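Home | News | Features | Research | People | Archive

Learning to Pick Up Flat Things: Inside a Simulation Study at Raketti

Features – 13/04/2026

A thin object lying flat on a table is one of the harder things for a two-fingered gripper to lift. There is little for the fingers to hold, and a small error in height means that the fingertips either pass over the object or press into the surface beneath it. At the Raketti laboratory, a research group led by Arwel Meredith has spent the past two years on this narrow problem, and its most recent report describes a training method that relies almost entirely on simulated scenes.

The method is called Flultlow. Its central idea is that the lighting in a simulated scene should be treated as part of the task. Many training programs change the color of a surface or the position of a lamp at random, in the hope that a robot's control software will learn to ignore such differences. The Raketti group instead selects lighting that is likely to cause mistakes, and presents it to the software more often as training proceeds.

Shadows receive particular attention. In the group's early trials, the software often confused the edge of a dark object with the edge of the shadow it cast. The gripper would then close a short distance to one side. A second kind of error arose when a broad shadow fell across the work surface and the software slowed down or stopped at its border, as it might at a raised step.

"We had assumed that shape would be the difficulty," said Meredith. "When we went through the failed attempts one at a time, the shape was usually well understood. The software knew what it was looking for and was wrong about where it ended."

The study used 1103 simulated scenes, each showing a single object on a plain or lightly textured surface. The software received the view from a camera placed close to the gripper, so that the fingers themselves were often in sight. It was then asked to produce a series of small movements toward the object. No depth measurements were supplied.
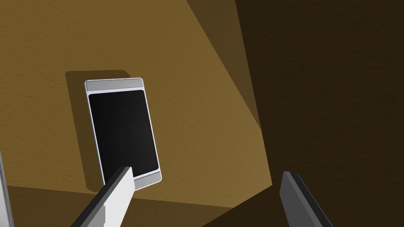 Dark screens and hard edges

Tablet-like devices with dark screens were among the objects the group returned to most often. With a black face and a pale rim, such a device offers the software a strong outline, but its shadow can offer a second outline of much the same shape. In scenes where large angular shadows also cross the surface, there are several straight edges to choose from, and only a few of them belong to the object.

Nerys Dafis, who designed the lighting procedure, explained that each scene is first rendered with even light and then rendered again under more demanding conditions. The two versions are kept as a pair. During training, the software is penalized when it proposes different movements for the two, provided that the object and the gripper have not changed position.

"The pair is the useful unit," said Dafis. "A single difficult picture tells the software very little. Two views of the same arrangement tell it what should stay the same."

The group then tested the trained software on 300 new scenes, all of them simulated. Errors at shadow edges became less frequent than in an earlier version trained with random lighting. Performance under even light was largely unchanged. The report notes that training time rose to about 900 hours of computing, and that much of this was spent rendering the paired scenes.

The authors are careful about the limits of the work. Surfaces that reflect strongly were left out, as were scenes with more than one object. Contact between a fingertip and a thin edge is also difficult to simulate well, and the report makes no claim that the results will carry over to a physical gripper without further adjustment – a matter the group intends to examine in its next phase, using the Craddock test bench.

Preparation for that phase began in March. Dafis is now reducing the number of paired scenes required, while Meredith's part of the group is measuring how far the simulated fingers depart from the real ones under load. The scene files and the lighting procedure will be made available to other laboratories once the documentation has been reviewed.

Related items

Craddock Test Bench Opens to Visiting Researchers
Cultura: Handling Museum Objects With Soft Grippers
What a Wrist Camera Sees: Notes on Close-Range Vision
Raketti Annual Lecture: Arwel Meredith on Learning From Failed Grasps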